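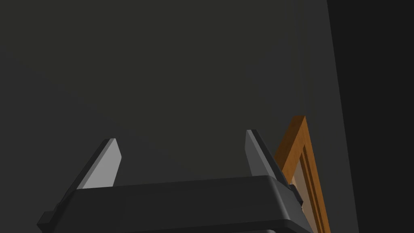

Manuals > Tarton kitchen scale > Section 5: First use and calibration

5.1 Placing the scale

1. Put the scale on a hard and level worktop. Do not use it on a cloth, a carpet or a folded towel.
2. Check that all the feet touch the surface. If the scale rocks, turn the adjustable foot at the back until it stands still.
3. Keep the scale away from the cooker and from open windows. Moving air can change the reading of small weights.

Note: If the scale was stored in a cold room, let it stand in the kitchen for one hour before you switch it on.

5.2 Calibrating

You need the 1000 g weight from the box. Please do not use a bag of sugar or flour in place of it - the printed weight on a bag is not exact enough.

1. Remove everything from the plate and press ON.
2. Wait until the display shows 0 and the small circle stops blinking.
3. Hold the UNIT key for 5 seconds. The display shows CAL.
4. Release the key, then place the weight in the middle of the plate with a slow movement.
5. Wait for the word PASS. Take the weight away and press ON again.

If the display shows Err 2, the plate was touched or moved during the measuring. Start again from step 1.

CAUTION: Never load the plate with more than 5 kg, also when the scale is switched off. The sensor can be bent and this damage is not covered by the guarantee.

5.3 Using the tare key

1. Place your empty bowl on the plate.
2. Press TARE. The display returns to 0.
3. Add the first ingredient and read the weight. Press TARE again before the next one.

Note: When you lift the bowl away, the display shows a minus value. It is normal. Press TARE to clear it.

Text of this section revised by Tien-fu Chou, October 29, 2023. For spare feet and plates, please quote part number 3443.

© Drundum Household Scales | Contact | Back to top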